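Staff Information > Automation at Cikholm > Questions and Answers

15 Jul 2022, by Lejla Krasniqi

We collected these questions at the staff meetings in June. I answer them as well as I can today. If your question is missing, please bring it to me at the shift office.

What will the robots do at Cikholm?

They will pick up plastic bottles and put them into a lined bin. It is the same work that we do by hand at the end of the Stirlow line, where mixed bottles arrive from the collection points. Fornano supplies the arms and the software. Our own people decide what is a good pick and what is not.

The station has two arms on one table. Both can reach the middle, where the bottles are.

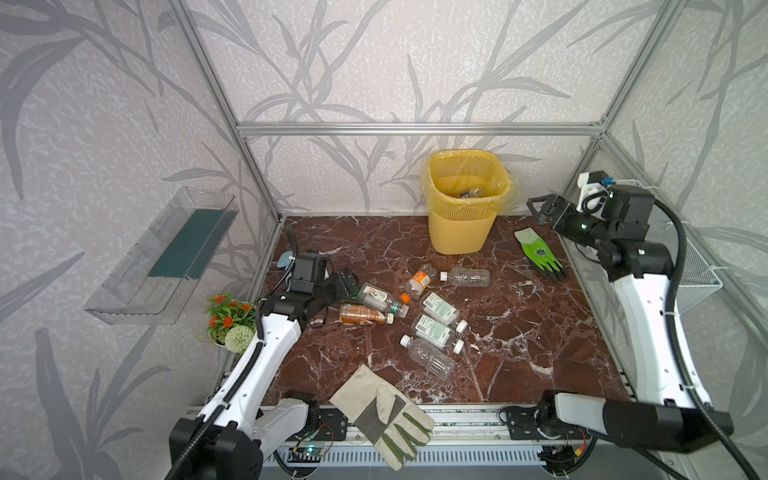 Sorting station with both arms, bottles on the table and the yellow bin at the back.

Will I lose my job?

No position on the Stirlow line is removed because of this project. This is written in the agreement with the staff representatives, and a copy hangs in the canteen. There are 40 of us on the line now, and five will be trained as station operators first. If somebody leaves by their own wish, the position is discussed in the normal way.

Why do you start with bottles?

Bottles are the largest part of what we sort, and also the most boring part for the hands and the back. For a robot they are still not so easy. One bottle is clear and has no label, another one is crushed, and a third lies half under its neighbor. The arm must find a place to grip on each of them.
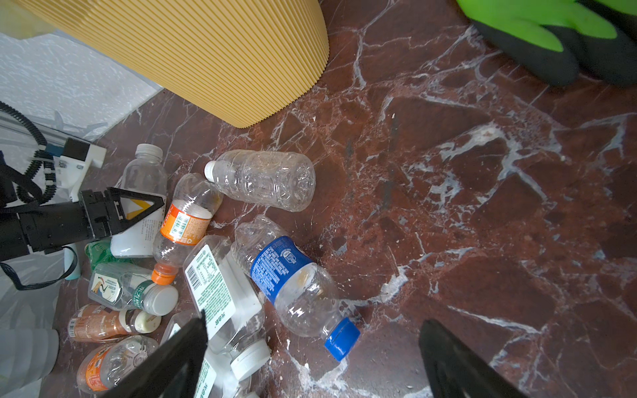 Mixed bottles near the gripper, among them a crushed one with a blue label and blue cap.

Is the robot faster than a person?

Not at present. In our June trial the station handled 3,310 bottles, and an experienced sorter would need less time for the same number. The robot can continue during the breaks, and this is where we expect the difference.

What does an operator do during the shift?

The operator brings the bottles, changes the bag in the bin and stops the station when something is wrong. Each operator works 30 minutes at the station and then changes to another task. We chose this short time because watching a machine makes people tired - more tired than we expected.

Can I put my hand inside while the arms are moving?

No. Press stop first, wait until both arms stand still, and only then reach in. This is valid also for a very small thing, for example a cap that rolled away.

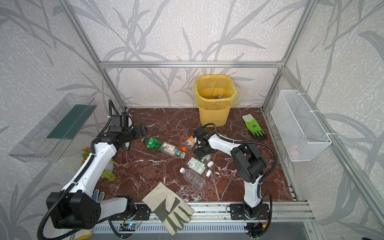 Training for operators takes place at our Calimlim building and is paid as normal working time. You learn how to start and stop the station, how to change the bag and how to write an error report. A good part of the first day is about reach. When one gripper is down among the bottles and the other hovers over a green one beside them, there is very little room between the two, and you should learn to see this before you work alone.

Do I need to know computers?

No. The screen has few buttons and the text is in plain language. If you can use the time clock, you can use the station.

Who do I tell if the robot makes the same mistake many times?

Write it in the station book, with the time and the kind of bottle. I read the book every morning and send the points to Fornano. Please write also the small mistakes - they are often the useful ones.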